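Section 4. Setting up and running the cutlery task

This section applies to the Betlow table used by the senior robotics club. It assumes that the arm has been homed under Section 2 and that the operator has been signed off by Kirstin Crichton or Jianguo Jiang. Junior members may set the table but may not enable the arm.

4.1 Before you start

1. Check that the emergency stop is released and within reach of the operator's chair.

2. Log in to the Draris console with the club account. Do not use a personal account, as the log files will be written to the wrong folder.

3. Load the program "cutlery_B". The older "cutlery_A" is kept for comparison and uses a different tool offset.

4. Confirm that the speed limit reads 45 per cent. Year 9 teams are not permitted to raise it.

Caution: Keep hands, hair and lanyards clear of the table whenever the arm is enabled, including when it is paused. A paused arm still holds torque and may resume without a sound.

4.2 Laying out the table

5. Put the plate down first. The remaining items are placed relative to it.

6. Lay the knife on the far side of the plate and the fork on the near side. Blade and tines point toward the drawer cabinet.

7. Slide a white block under the tines of the fork so that the head is raised. Set the block for the knife near the blade, as shown.

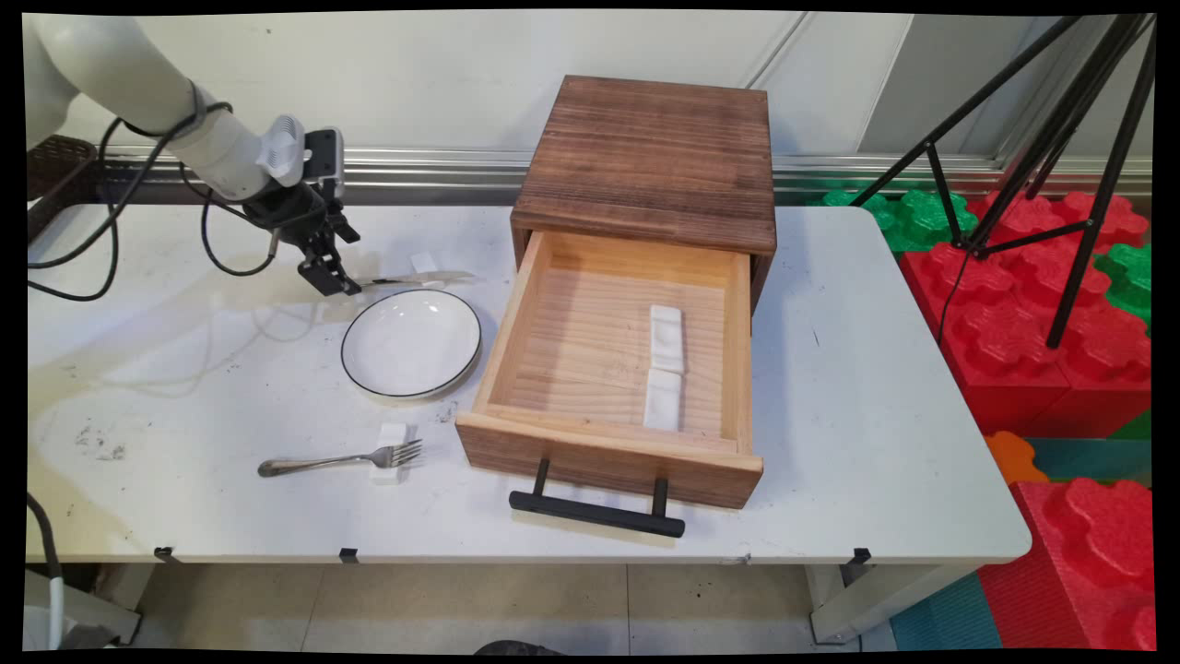
8. Stand the cabinet beside the plate and pull its drawer fully open toward the front of the table. A drawer left part way will be treated by the program as an obstacle.

9. Place the two drawer blocks lengthwise, one behind the other. They belong to the layout and stay in the drawer for the whole run.

Note: The blocks under the cutlery and the blocks in the drawer are stored together in the tub marked Mofokeng. Return all of them at pack-up. Replacements have to be printed, and the print queue is usually full by June.

4.3 Teaching the approach point

10. Select Teach from the console menu and choose the knife as the target.

11. Jog the arm until the gripper is over the knife and pointing down. Use the coarse step for travel and the fine step for the last part of the descent.

12. Open the fingers fully before descending. If they are opened close to the table, one of them may push the knife out of position.

13. Press Store. The console displays a point number. Write it in the team logbook along with your initials.

14. Repeat steps 10 to 13 for the fork. Store the fork as a separate point, even if the height appears to be the same.

Caution: Watch the cables as you jog. If one pulls tight or comes between the gripper and the table, stop, disable the arm and re-lay the cable by hand.
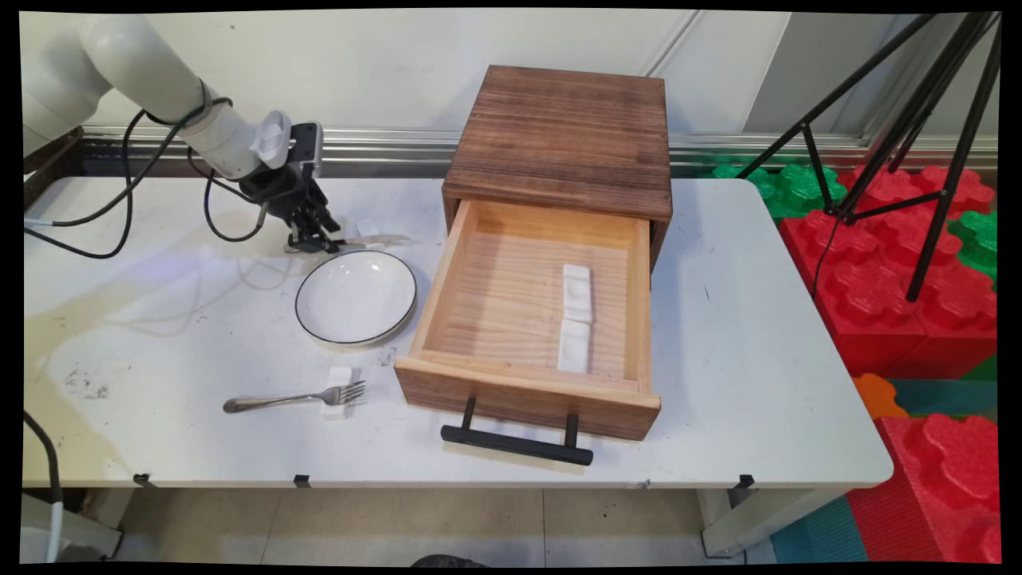
4.4 Checking the layout

The console compares each stored point with the reference set and reports an error value for each. A value of 2 or less is accepted. Anything higher must be taught again, and should not be corrected by moving the cutlery to suit the arm. Before accepting the set, look along the table from the front: the plate should sit between the knife and the fork, with the bar handle of the open drawer facing you. If the cabinet has been knocked out of square, realign it and repeat the check.

15. Press Verify and wait for the report.

16. If the report is accepted, save the set under the team name followed by the point number. Do not overwrite another team's set.

17. If the report is rejected twice in a row, re-home the arm and start again from step 10.

4.5 Running the task

18. Call "arm live" and wait for an answer from everyone at the table.

19. Press Run. The spotter keeps one hand near the emergency stop and does not talk to the operator except to call a stop.

20. At the end of the run, press Disable before anyone reaches over the table.

Fault codes

700 - Gripper did not reach the commanded opening. Disable, check the fingers for debris, re-enable.

1,509 - Stored point is outside the permitted work area. Teach the point again. If the code returns, see Angharad Mathias.

Revision record

Steps 7 and 9 reworded by Apostolos Panagiotou following the Flundine practice round. Step 17 added. Checked by Mabli Yorath, Saturday, February 9, 2019.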